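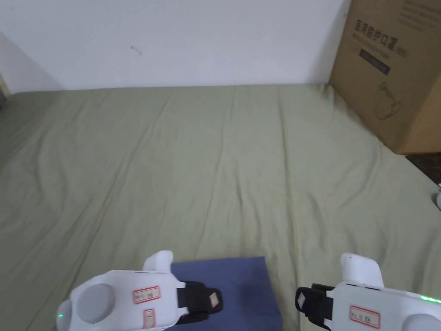

Mantenimiento del puesto de plegado: ajuste de las pinzas manuales

El puesto de plegado textil de Nemham trabaja desde el 2 de julio con una pauta de revisión nueva para su pareja de pinzas manuales. La ha redactado Judit Győri, del taller de Sollora, a partir de las incidencias anotadas desde marzo: 466 ciclos de plegado repetidos, casi todos por deslizamiento del tejido en el primer agarre.

El ajuste empieza por el paralelismo de las mordazas. Se cierran sin carga y se comprueba con galga la holgura en la punta y en la base. Si la diferencia supera 5 centésimas, se aflojan los tornillos de la mordaza, se centra y se vuelve a apretar en dos pasadas. Las almohadillas se limpian con paño sin pelusa; no se admite disolvente.

La fuerza de cierre se verifica después sobre una esquina de punto de algodón, con la prenda extendida y sin tensar.

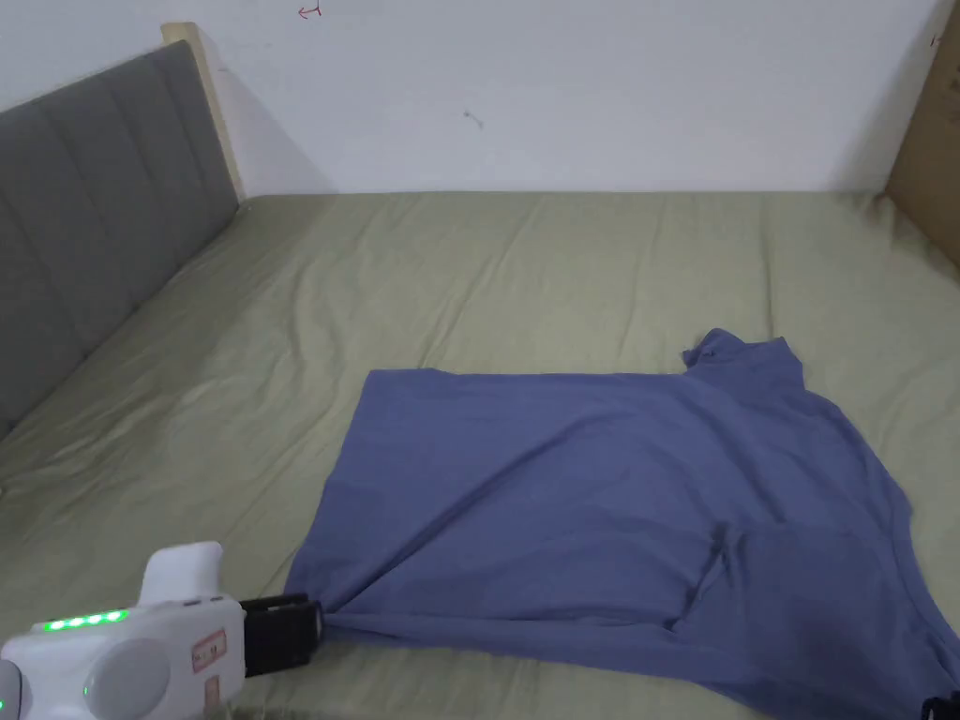
El valor de consigna es de 30 newtons. Por debajo, el dobladillo se escapa al levantar la esquina; por encima, el punto queda marcado. La lectura se toma tres veces en cada pinza y se anota la menor. Ambas deben quedar dentro de la misma tolerancia, dado que el pliegue largo se hace con las dos a la vez y cualquier desequilibrio gira la prenda.

Queda la cámara de la pinza. Tras desmontar una mordaza hay que repetir la calibración, aunque el soporte no se haya tocado. 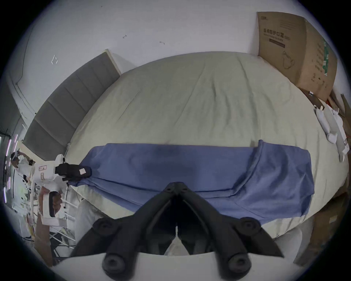

La rutina de calibración necesita alrededor de 200 capturas con la pinza en distintas orientaciones. Conviene incluir posiciones bajas, próximas al borde del colchón, donde la distorsión de la lente pesa más en la estimación. Los cables se revisan al terminar, con atención a la salida del conector.

Aurelia Camenzind ha incorporado la pauta al cuaderno del puesto, versión Lemov. Las almohadillas de repuesto se piden a Sárközi con la referencia grabada en la pieza antigua. Las etiquetas de cada pinza no se intercambian entre carcasas.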